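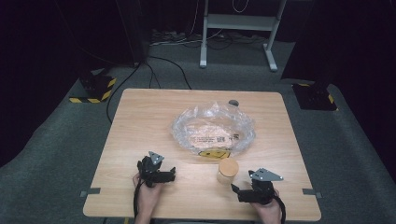
Workstation rules for hand-held grippers: what should a site procedure cover?

Posted in Automation Practice, 27 August 2019

Drorance_Ops
Our site is preparing a written procedure for operators who use paired hand-held grippers at a table. The current draft runs to 34 clauses and was adapted from a document for fixed arms. Much of it concerns guarding and does not apply to our work. Which matters should be retained, and should the procedure set a limit on the length of a session? Advice on cable routing and table preparation would also be appreciated.

Grellholm Safety Desk
The procedure should be organised by the order in which an operator meets each hazard. Our own version was cut to 16 clauses in February and is reviewed yearly. The following provisions were kept.

Floor cables are to be routed clear of the operator's standing position. Equipment bases within walking distance of the table are to be edged with hazard tape. Each gripper cable must have enough slack for full reach and must not cross the other.

Before a session, the operator shall open both fingers fully, check the screws and look over the work surface for marks and glare. Reflections should be recorded at the start — they shift as overhead lighting is changed.

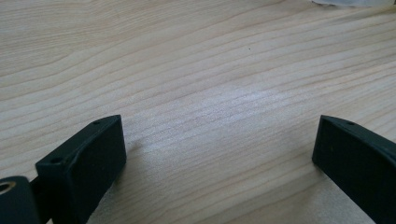 Gripper fingers open over the tabletop, with glare near the centre.

Sessions are limited to 60 minutes, followed by a break away from the table. Operators may stop sooner at their own discretion, and no reason need be entered in the log.

stellon_user
We just use a checklist taped to the wall. Works fine.

Obeidat Training Office
The previous reply is sound, although a checklist may be adequate for a single table. We would add two points. Glass items should be listed separately from plastic and paper ones, with a stated method for clearing breakages. The procedure should also name the role authorised to return a damaged gripper to service. Our form for this purpose is numbered 27 and is kept with the maintenance records.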